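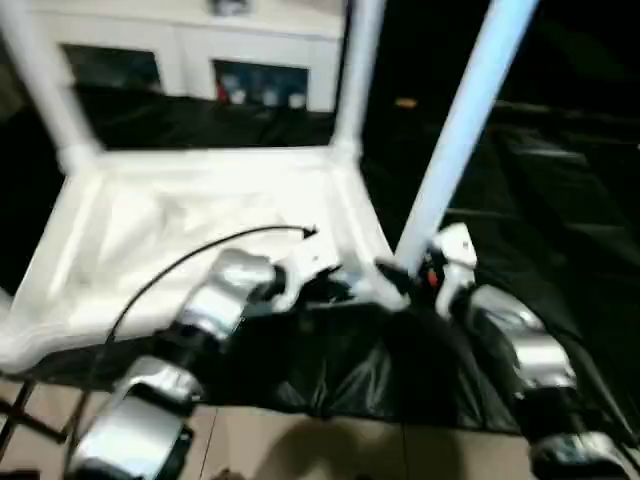 Cuidar y reparar muebles y tendederos de tubo blanco

Abril · Redacción

Taller > Mantenimiento > Tubo y lona

Los armazones de tubo blanco con codos redondeados sirven para casi todo: estanterías de lavadero, zapateros, tendederos, bandejas de tela para secar jerséis en plano. Pesan poco y se montan sin herramientas. También se aflojan, amarillean y acumulan polvo en las uniones. Estos consejos valen tanto para el tubo de plástico como para el de metal lacado, salvo donde se indica.

Limpieza corriente

Agua templada, unas gotas de jabón de platos y una bayeta de microfibra. Se pasa el tubo a lo largo, se aclara y se seca con un trapo de algodón. El estropajo verde queda descartado: raya el brillo y después la suciedad se agarra más.

En los codos se forma una línea gris donde el tubo entra en la pieza. Sale con un cepillo de dientes viejo y una pasta de bicarbonato y agua. Dejar actuar cinco minutos y aclarar bien, que el bicarbonato deja velo blanco al secar.

Las marcas de zapato o de goma se quitan con una goma de borrar blanca. Las de rotulador, con alcohol, probando antes en un tramo que quede contra la pared.

Tubo amarillento

Si el plástico ha amarilleado por el sol, la limpieza no lo devuelve a su color. Se puede lijar en húmedo con grano 300 y pintar con esmalte en espray para plásticos, dos manos finas. Conviene desmontar antes y tapar con cinta los extremos que entran en los codos. Si se pintan, luego no encajan o saltan al montar.

Uniones que bailan

Antes de pegar nada hay que mirar si el tubo ha entrado hasta el fondo. Muchas veces basta con girarlo mientras se empuja. Un mazo de goma ayuda; si no hay, un martillo con un taco de madera entre medias.

Si sigue suelto:

- Una o dos vueltas de cinta de fontanero en el extremo del tubo. Aguanta bien y se puede desmontar.
- Una tira de papel de lija fino doblada, con el grano hacia fuera, para holguras mayores.
- Pegamento para PVC solo en muebles que no se vayan a mover más. En metal no agarra.

Las patas se revisan con el mueble descargado y en suelo liso. Cuando cojea, casi siempre es un codo inferior mal metido. Se afloja ese lado entero, se apoya el mueble y se vuelve a apretar de abajo arriba.

Bandejas y fundas de tela

Si la tela es desmontable y la etiqueta lo permite, se lava a 30 grados, sin suavizante y con centrifugado corto. Mejor colocarla todavía un poco húmeda: cede lo justo para entrar y al secar se estira. Las arrugas que queden se quitan con vapor, con la plancha separada un par de dedos.

Una bandeja que hace bolsa tiene arreglo. Se descose un lateral, se dobla un centímetro más y se vuelve a coser con hilo de poliéster, aguja del 90 o del 100 y puntada larga. En un estante de 60 centímetros con ese dobladillo suele bastar. Si la funda lleva velcro, limpiar antes la pelusa con un peine fino; a menudo el problema es que ya no cierra.

Para secar lana en plano, una toalla debajo de la prenda evita que se marquen los bordes. Se le da la vuelta a media tarde.

Peso

Los modelos Skov que tenemos en el lavadero llevan cuatro años con cestas de ropa sin quejarse. El Vondwood, más fino, se arqueó por el centro con dos garrafas de detergente. Lo pesado va siempre en el nivel más bajo y cerca de los montantes. Para tramos de más de 50 centímetros, mejor un travesaño intermedio.

Piezas de recambio

Medir el diámetro exterior del tubo con un calibre, no con cinta métrica. Una diferencia de un milímetro ya impide montar. Los codos de Brarnau vienen en bolsa de diez y son algo más duros de meter que los originales; un poco de jabón en el borde lo soluciona.

Los tapones de las puntas se pierden en las mudanzas. Se guardan en un tarro con los tornillos sueltos y una etiqueta con el nombre del mueble.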